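I've been a solicitor for long enough to have strong feelings about letters, and my strongest is that we should stop writing them as if the client were another solicitor. Last August I rewrote a tenancy letter for a client of Flanagan — 222 words, down from 4 pages — and she rang to say it was the first one she'd read to the end.
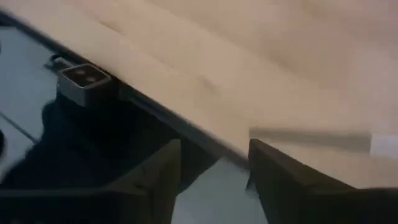 My colleague Sinéad McGrath thinks I'm asking for trouble. Plain words get picked apart in court, she says, and the old phrases have been tested. Fine, but which ones? I asked her for three and she gave me two (one was "forthwith"!). I'm still cutting the rest.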